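수요일 오후의 낮잠과 화해하기

요즘 제 최대 관심사는 낮잠이에요. 웃기죠? 예전엔 낮에 자면 하루를 버린 것 같아서 죄책감에 커피를 한 사발씩 들이켰거든요. 그런데 5월 들어 재택하는 날이 늘면서 생각이 좀 바뀌었어요.

점심 먹고 나면 눈꺼풀이 진짜 돌덩이 같아요. 버텨 봤자 같은 메일을 다섯 번씩 읽고 있고(답장은 결국 못 씀), 저녁엔 짜증만 늘고요. 그래서 지난 수요일에 그냥 누웠습니다. 알람은 20분 뒤로!

첫날은 대실패. 알람을 끄고 두 시간을 내리 잤더니 밤에 말똥말똥해서 새벽 4시까지 천장만 봤어요. 이불 속에서 양말 신고 벗기를 반복하다가 결국 라면 끓였습니다.

소파냐 침대냐

침대는 위험해요. 너무 편해서 못 일어나요. 소파는 목이 꺾이고요. 지금은 거실 바닥에 요가 매트 깔고 얇은 담요 하나 덮는 걸로 정착했어요. 등이 살짝 배기는 게 오히려 좋더라고요, 알람 울리면 미련 없이 일어나게 되니까. 안대는 Studton에서 산 걸 쓰는데 고무줄이 좀 짱짱해서 머리에 자국이 남습니다. 화상 회의 직전엔 비추!

빛도 중요해요. 암막 커튼을 다 치면 몸이 밤인 줄 알고 푹 자 버려서, 저는 반만 쳐요. 창문은 조금 열어 두고요. 윗집 피아노 소리가 들리는 날도 있는데 이상하게 그런 날 더 잘 자요.

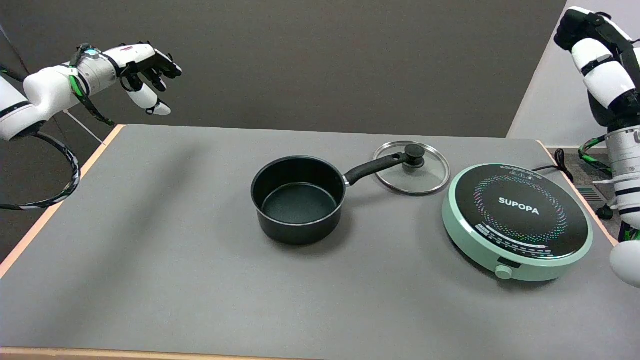 자기 전 커피 한 잔

어디서 주워듣고 따라 해 봤는데 저한테는 꽤 맞아요. 눕기 직전에 후딱 마시고 바로 눈을 감는 거예요. 뜨거우면 못 마시니까 미지근하게 타 둡니다. 맛은 뭐… 포기하세요. 늦은 오후엔 저도 안 마셔요.

다음엔 담요를 좀 바꿔 보려고요. Clorton 거랑 Skelinent 거 사이에서 계속 장바구니만 들락날락하는 중인데, 써 보신 분 계시면 댓글로 알려 주세요. 보풀 나는지가 제일 궁금해요!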